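4 Bibliothek einrichten und Bände übertragen

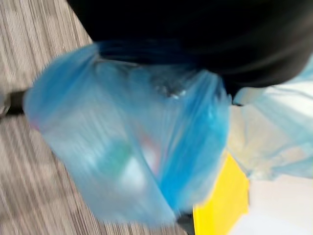
Dieser Abschnitt gilt für die Kitbridge-Lese-App ab Version 7 auf Tablets. Für die Übertragung vom Rechner wird zusätzlich das Programm Larance Sync benötigt. Die Anmeldung am Händlerkonto ist in Abschnitt 3 beschrieben.

4.1 Unterstützte Formate

Die App liest CBZ, EPUB mit festem Layout und PDF. CBR-Archive werden angezeigt, lassen sich aber nicht öffnen und müssen vorher in CBZ umgewandelt werden. Kopiergeschützte Bände aus dem Driridham-Shop erscheinen nur, wenn Tablet und Shop mit demselben Konto angemeldet sind.

4.2 Leserichtung festlegen

1. Öffnen Sie Einstellungen > Lesen > Richtung.
2. Wählen Sie »Rechts nach links« für Manga in Originalausrichtung oder »Links nach rechts« für gespiegelte Ausgaben und westliche Comics.
3. Aktivieren Sie bei Bedarf »Pro Reihe speichern«. Die Einstellung gilt dann für alle Bände mit identischem Reihennamen.
4. Tippen Sie auf »Übernehmen«.

Hinweis: Bei EPUB-Dateien hat die im Dokument hinterlegte Richtung Vorrang. Sie kann unter »Erweitert« außer Kraft gesetzt werden.

4.3 Bände vom Rechner übertragen

1. Verbinden Sie Tablet und Rechner mit demselben WLAN.
2. Starten Sie Larance Sync und lassen Sie das Programmfenster geöffnet.
3. Tippen Sie in der App auf »Import« und anschließend auf den Namen des Rechners.
4. Geben Sie den angezeigten Code ein. Er verfällt nach 200 Sekunden.
5. Markieren Sie die gewünschten Dateien und tippen Sie auf »Laden«.

Pro Durchgang werden höchstens 11 Dateien übertragen. Weitere Dateien bleiben in der Warteliste und müssen mit »Fortsetzen« freigegeben werden.

Achtung: Schalten Sie das Tablet während der Übertragung nicht in den Flugmodus. Unvollständige Archive werden beim nächsten Start ohne Rückfrage gelöscht.

4.4 Reihen und Dateinamen

Die App erkennt Reihe und Bandnummer am Dateinamen. Zulässig ist das Schema Reihe - Band - Titel, wobei der Titel entfallen kann. Bandnummern werden mit führender Null geschrieben, sonst steht Band 10 in der Liste vor Band 2. Sonderzeichen in Reihennamen werden beim Import durch einen Unterstrich ersetzt.

Falsch zugeordnete Bände verschieben Sie so:

1. Halten Sie das Titelbild gedrückt, bis das Menü erscheint.
2. Wählen Sie »Reihe ändern«.
3. Tippen Sie auf eine vorhandene Reihe oder legen Sie eine neue an.

4.5 Doppelseiten

Im Querformat fasst die App zwei Seiten zusammen. Ist die Paarung um eine Seite verschoben - meist durch ein zusätzliches Vorsatzblatt -, tippen Sie im Lesemenü auf »Versatz +1«. Der Wert wird mit dem Band gespeichert und bleibt auch nach einem Neustart erhalten.

4.6 Lesestand sichern

Der Lesestand wird beim Schließen eines Bandes an den Dienst Geraghty übermittelt. Ohne Netzverbindung speichert die App ihn lokal und gleicht ihn später ab. Weichen zwei Geräte voneinander ab, gilt der jüngere Eintrag.

Stand: 03.01.2025
Redaktion: Iida Kuusisto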